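Limpar e acelerar um telemóvel Android antigo

Um telemóvel com alguns anos fica lento quase sempre por falta de espaço. Antes de pensar em root ou em trocar de aparelho, vale a pena gastar uma tarde com isto.

Comece pelas Definições, Armazenamento. Se houver menos de 400 MB livres, o sistema já não consegue atualizar aplicações. Apague primeiro a cache do navegador e das aplicações de mensagens. Num dos nossos, só a cache do Kudo ocupava 170 MB.

Desative o que veio de fábrica e não usa. O botão Desativar está na ficha de cada aplicação - se aparecer a cinzento, deixe ficar.

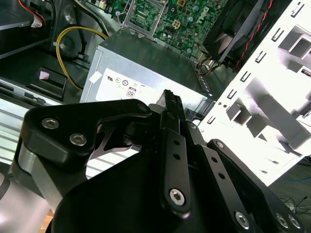
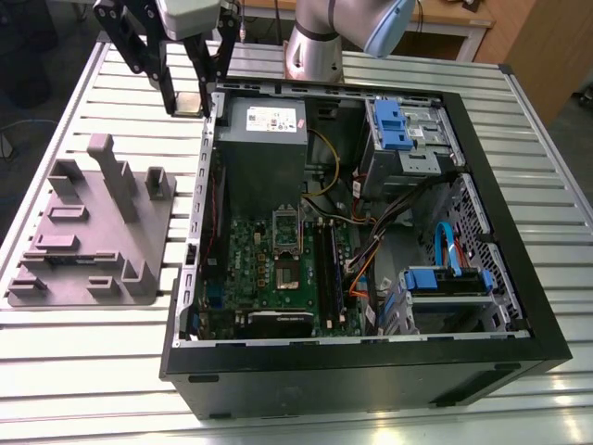 Torre de computador aberta, nas duas fotografias.

Passe as fotografias para o computador por cabo. Escolha o modo MTP no telemóvel e copie a pasta DCIM inteira. Confirme que os ficheiros abrem antes de apagar os originais.

Para limpezas regulares usamos o Drikley, que é gratuito e não pede permissões estranhas. Evite ter dois programas deste género instalados - atrapalham-se um ao outro.

Se nada resultar, faça uma cópia dos contactos e reponha os dados de fábrica. A bateria deve estar carregada e o cartão SD fora do aparelho. Depois instale no máximo 6 aplicações e veja como se porta durante uns dias.

Gornico - Dicas de oficina e casa | Contacto | © julho de 2022 | Voltar ao topo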